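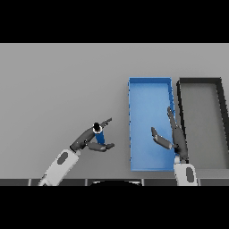
Hoi-yan thinks the long run pace is still too fast, and that the Wednesday group is tired from Sunday and not from the track work. She wrote it on last week's page in the margin, so I am copying it here where the rest of us will see it. Her suggestion is to slow Sunday down for two weeks and leave everything else alone. I am fine with that. If we change two things at once we won't know which one did it.

## Wednesday, September, 6:40 pm

Warm, light wind down the back straight. Track at Wellton was shared with the school until 7, so we had lanes 5 to 8 for the warm-up and got the inside after that.

Session as written: 300 m reps, 100 m walk, 5 in a set, 2 sets, long break between sets. Pace by feel, a bit quicker than 5K effort. No watches for the first set. I collected them in a shoe bag and gave them back at the break.

Notes by runner:

- **Ignacio Zamora.** Went out hard on the first rep like always, settled by the third. Second set was the best I have seen from him since spring. Left calf okay. He is still doing the heel drops morning and night and wants to know if he can stop. Told him to keep going until the race and ask again.
- **Chia-jung Hung.** Very even. Could have done another set and said so. I would like her to try the shorter recovery next time, 50 m walk, same number of reps. She ran in the new Delance shoes and has a hot spot under the ball of the right foot. Not a blister yet. Old pair for Sunday.
- **Hok-lam Tse.** Stopped after the third rep of set two. Nothing hurts, just flat. Slept badly, ate lunch at 11 and nothing since. Jogged the rest on the grass.
- **Hok-lam Lau.** Fine through set one, arms got tight in set two and the shoulders came up. Same as last month. Cue that worked: "thumbs by the pockets." Cue that did not work: "relax."

(For anyone reading the old pages: entries that just say "Hok-lam" before August are Tse. Lau joined after that. Please write the surname.)

## Heart rate

Tse's chest strap read 138 standing still at the start and then the same number all through the warm-up jog, so I don't believe it. Wet the contacts, no change. New battery, no change. Swapped it with Lau's strap and the reading moved normally, so the fault is in the strap. Throw out his numbers from the last two Wednesdays as well. I have put a line through them in the log but left them readable.

This matters for Hoi-yan's point. Part of my case for the Sunday pace being all right was that Tse's heart rate looked low on the long run. If the strap was already going then, that is no case at all. Chia-jung's and Ignacio's files from Sunday look normal, and both drift upward over the last half hour more than I'd like for an easy day. Take that as support for slowing down.

## Sunday plan

Civirano loop, the dirt side, not the road. Start at 7. Everyone at talking pace, which means full sentences. If you are with Ignacio and he stops talking, he is going too fast, so drop back and make him come with you.

Same total time as last week. I don't care about the distance. It will come up short because of the slower pace and people should not add a bit at the end to make it even.

Water: the fountain at the far gate was off last time. Carry a bottle. I'll leave a jug by the second bench on the way in.

Food: Tse to eat breakfast. I mean it. Banana and toast at the least, an hour before.

## Warm-up change

Dropped the static calf stretch before the drills and moved it to the end. No complaints. The drills now go: easy jog, leg swings, skips, high knees, strides. It saves a little time, and when we are sharing the track that helps. Lau does the skips with his feet turned out, left more than right. Did not correct it tonight, only watching for now. His stride at speed looks straight to me from behind. Hoi-yan, can you look from the front next week?

## Things I got wrong

Set the cones for the 300 start from the wrong line on the first rep, so it was long. Ignacio noticed. Moved them before rep two. His first split is no use for comparing and neither is anyone else's.

Also forgot to write down the break between sets in the last entry. Tonight it was timed from the last runner in, not the first, so the quick ones get more rest. Should do it the same way each time or the second sets can't be compared.

## To do

- Borrow a spare strap for Tse before Sunday
- Ask Wellton if the school slot runs all fall or just this month
- Au 10K: Chia-jung and Lau are entered, Ignacio is not, and the price goes up soon
- Give Lau his strap back, it is in my bag
- Look up Chia-jung's mileage on the old shoes before she does another long run in them

Hoi-yan takes next Wednesday. Session to be decided after Sunday, but if people are still tired do one set and send them home.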